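By Flurina Grabner
May

I almost skipped the Wivmont open day, and I'm so glad I didn't! The lab sits up two flights above a bike shop in Dernum, and by ten in the morning there were already people sitting on the stairs with coffee.

Most of the talk was about Rulia, the planner they've been writing for small, cheap arms. The old version tried 200 paths for every reach and picked the shortest, which sounds great until you watch an arm stop and think before every move. The new one starts from its last good path and bends it a little – planning time went from 90 milliseconds to 4. I asked what happens when the object gets moved halfway through (my usual question, sorry) and got a long, happy answer about throwing the old path out and starting over.

The part I liked best was the replay tool. You drag a slider and see what the planner wanted next to what the joints reported. Shoulder fine, elbow fine, wrist lagging every time!
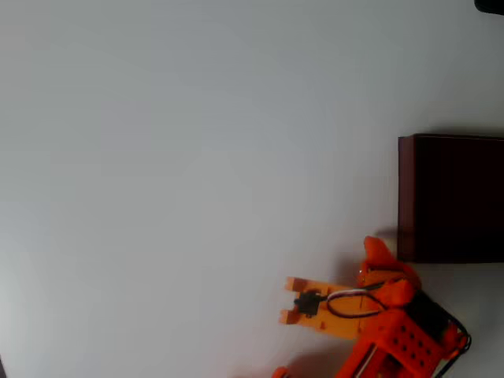
Photo: Flurina Grabner

The curved finger comes in very near the lower corner of that dark maroon box, and corners are where Rulia gets picky. It keeps a safety margin around anything it has to grab, and the margin is just one number in a config file. I got to change it myself. I may have broken a demo.

Comments

powell74: Is the replay tool out yet, or only the planner?

Jo M.: I was on the stairs too! Great coffee.

Recent posts
Two days at the Powell tool fair
My first time tuning a wrist joint
Getting to Dernum by train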